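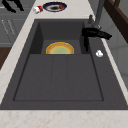

深灰色水槽配浅米色大理石台面,盆里一只黄边圆盘(渲染图)

水槽边的硅胶发黑、翘边,拖着不管,水就顺着缝往柜子里渗。自己换一圈不难,一个下午够了,关键是别急着通水。下面是我自己的做法,写得快,凑合看。

先备料
中性防霉硅酮胶一支,我用的Fasar,厨卫专用那款。大理石台面千万别用酸性胶,会咬石头,边上一圈渗色,擦不掉的。胶枪、美工刀、塑料铲刀、美纹纸、酒精、旧抹布。除胶剂可买可不买,买的话先在不显眼的地方试一下。

第一步 清旧胶
柜子里的东西全搬出来,水龙头关紧。美工刀贴着水槽边划一刀,再贴着台面划一刀,刀要放平,别戳石材。划透了能整条扯下来,扯不动就再划。剩下的用塑料铲刀慢慢推。铁铲别用,我家台面上那道印子就是这么来的。

第二步 清洁,晾干
酒精擦两遍。缝里有黑霉的,用棉签蘸除霉剂点上去,等一会擦掉,再用清水布带一遍。大理石怕酸,白醋、洁厕灵都不要碰。然后晾干。一定要干透,急的话电吹风冷风吹。缝里有潮气,胶粘不牢,过两个月又翘,白干。

第三步 贴美纹纸
缝两边各贴一条,中间留3毫米。转角处剪开贴,不要硬拐。纸边用指甲压实,不然胶会钻进去。

第四步 打胶
胶嘴斜切45度,口子宁小勿大。胶枪和缝保持一个角度,匀速往后拉,中途尽量别停。停了也没事,从接头处往回压一点再继续。缝超过5毫米的,先塞泡沫条再打,光靠胶填会塌。

第五步 抹平
手指沾点洗洁精水,一次抹过去,别来回蹭。抹完马上撕纸,往外斜着撕。等胶结皮了在撕就会拉毛边,很难看。

第六步 等
24小时内不要沾水,冬天再加一天。这段时间洗菜去卫生间洗,忍一忍。

检查
通水以后,拿张干纸巾塞到柜子里面水槽下沿,摸一圈。纸湿了就看是哪一段,只补那一段就行。如果水是从下水口那边来的,跟硅胶没关系,去拧下水的螺母,或者换垫圈。

几个常见问题
台下盆能不能这么弄?能,不过先趴下去看看支架松没松。盆往下坠的话,光打胶没用,得先把盆顶回去、固定好。
胶选什么颜色?深色水槽我一般跟水槽走,灰的黑的都行,耐脏。白胶不出半年就发黄。
旧胶上面直接盖一层行不行?不行,粘不住。

平时保养
用完水顺手把边上擦干,比什么防霉胶都管用。滚烫的油锅别贴着胶边放。4月到梅雨前检查一次,看有没有翘的,早补省事。

材料清单和胶色对照表在Ritwood站内“厨房维修”栏目里,找不到就搜编号561。

更新:2026年5月17日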